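Ticket 274: Sourdough timer app loses overnight schedule
Status: Open, waiting on reporter
Product: Clustberg for tablet
Reported by: Osvaldo Ferri

First off, I love this app! I've baked from it all through October and my loaves have never looked better. One thing is driving me up the wall though. When I set a cold prove of 13 hours or longer, the schedule vanishes by morning and the "shape and bake" alarm never goes off. Shorter proves are fine, every time.

What I've tried so far:
Restarted the tablet
Turned battery saver off
Deleted the Gatti rye recipe and added it again (same result)
Set a plain 18-hour countdown with no recipe attached, and that one worked!
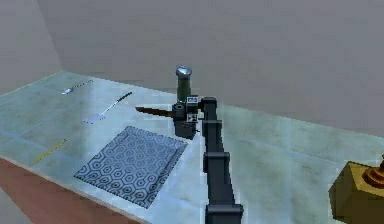

So it looks to me as if the recipe schedules are the trouble and the timer itself is sound. My clock is set to 24-hour, if that matters.

Reply from support, 09:40
Thanks Osvaldo, that plain countdown test is a brilliant clue. Could you open Settings, then Schedules, and tell us whether "Clear finished steps at midnight" is ticked? Please also try a long prove that starts after midnight.

Reply from Osvaldo, 21:15
It was ticked! I've unticked it and started a fresh dough. I'll do the after-midnight one at the weekend, as I'm not staying up for it on a work night. While I'm here, could we please have 2 alarms per step? A gentle one and a loud one would be wonderful.

Reply from support, 08:20
Lovely idea, I've added it to the wish list as a separate ticket. Leaving this one open until we hear how the dough got on.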